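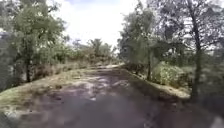

걷기·자전거 게시판 > 코스 후기 > 핀포트 둘레길

검색어를 입력하세요 검색 상세검색

핀포트 숲길, 정말 '유모차 가능' 맞습니까?

작성자 느린바퀴 | 8/1/21 | 댓글 9 | 공유 20

안내 책자에 '전 구간 평탄, 유모차와 휠체어 통행 가능'이라고 적혀 있길래 다녀왔습니다. 결론부터 쓰면 저는 그 문구를 못 믿겠습니다.

초입 쪽은 괜찮습니다. 회색 바닥이 매끈한 편이고 완만한 오르막 하나 넘는 정도라서 유모차 밀면서 불평할 일은 없었어요. 왼쪽은 풀 비탈이고 나무 그늘이 길 위로 얼룩덜룩하게 떨어져서 한여름인데도 걸을 만했습니다. 책자 만든 사람이 딱 거기까지만 걸어 보고 돌아간 게 아닌가 싶습니다.

문제는 자갈 구간입니다. 가운데 다져진 띠를 벗어나면 양옆이 전부 잔돌이에요. 맞은편에서 누가 오면 한쪽은 돌밭으로 비켜 줘야 합니다. 바퀴 작은 유모차로는 그게 얼마나 귀찮은지 해 본 사람만 압니다.

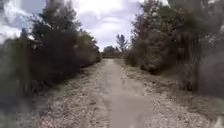

그리고 책자에는 이 구간이 '흙길'이라고만 나옵니다. 흙이 섞이긴 했죠. 그런데 돌은 왜 빼고 쓰는지 모르겠네요. 지난 6월에 4,000원 주고 산 개정판인데 바뀐 게 표지밖에 없는 것 같습니다.

---

솔밭지기
자갈이라고 해도 가운데는 단단하잖아요. 저는 쌍둥이 유모차로도 다녔습니다. 너무 까다롭게 보시는 듯.

느린바퀴
쌍둥이 유모차면 바퀴가 크지 않나요? 저희 건 접이식 휴대용입니다. '유모차 가능'이라고 쓰려면 어떤 유모차인지도 써야죠.

hodu908
초입 바닥이 아스팔트인가요, 흙 다진 건가요? 인라인 가져갈까 하는데.

느린바퀴
솔직히 저도 헷갈립니다. 낡은 아스팔트 같기도 하고 단단하게 다진 흙 같기도 하고요. 어느 쪽이든 인라인은 비추. 자갈 나오면 벗어서 들고 걸어야 합니다.

Kvido Jelínek
저는 핀포트에 산 지 좀 됐는데 자갈이 그렇게 나쁘다고 생각 안 합니다. 비 온 다음 날 가 보세요. 가운데 띠는 물이 빨리 빠져서 신발이 깨끗해요. 전부 포장하자는 말이 나올까 봐 그게 더 걱정입니다.

느린바퀴
포장하자는 말은 한 적 없습니다. 설명을 제대로 쓰자는 얘기예요. 물 빠짐도 한 번 걸어 보신 걸로 '빨리 빠진다'고 하시면 좀...

Kvido Jelínek
한 번 아닙니다. 개 때문에 거의 매일 나갑니다.

들깨수제비
길옆 풀은 어떤가요? 작년에 왼쪽으로 붙어 걷다가 종아리 다 긁혔거든요. 정비했다는 소문은 들었는데 믿어도 되는지.

느린바퀴
자갈 구간 왼쪽은 덤불이 벽처럼 빽빽합니다. 나무도 높이 올라와 있고요. 오른쪽은 마른 풀이 낮게 깔려 있고 그 뒤로 덤불이라 그나마 트인 편이에요. 정비했다는 쪽에 한 표 주기는 어렵네요. 반바지 입으실 거면 가운데로 걸으세요.

Coralie Treloar
자전거로 지나가는 입장에서 한마디 합니다. 타이어 폭 넓은 걸로는 아무 문제 없었고 얇은 로드 타이어로는 두 번 다시 안 갑니다. 가장자리 잔돌에서 앞바퀴가 미끄러졌어요. 책자에 '자전거 추천 코스' 표시도 있던데 그것도 같이 의심해 보셔야 할 듯. 사진만 봐서는 조개껍데기 부순 것도 섞인 것 같은데 맞나요?

느린바퀴
그건 확실치 않습니다. 허연 조각이 있긴 한데 주워서 본 건 아니라서요. 자전거 표시는 저도 이상하다고 생각했습니다.

솔밭지기
그럼 대안이 뭡니까? 이 근처에 그늘 있고 한적한 길이 또 어디 있다고요.

느린바퀴
대안 없으면 틀린 설명도 그냥 둬야 하나요. 길 자체는 저도 좋았습니다. 다음에는 아기띠 메고 갈 겁니다. 책자 109쪽 문구는 발행처에 수정 요청 넣어 놨고, 답이 오면 여기 올릴게요. 큰 기대는 안 합니다.

hodu908
인라인 포기하고 운동화 신고 갑니다. 주차는 어디에 하셨어요?

추천 20 | 공유 20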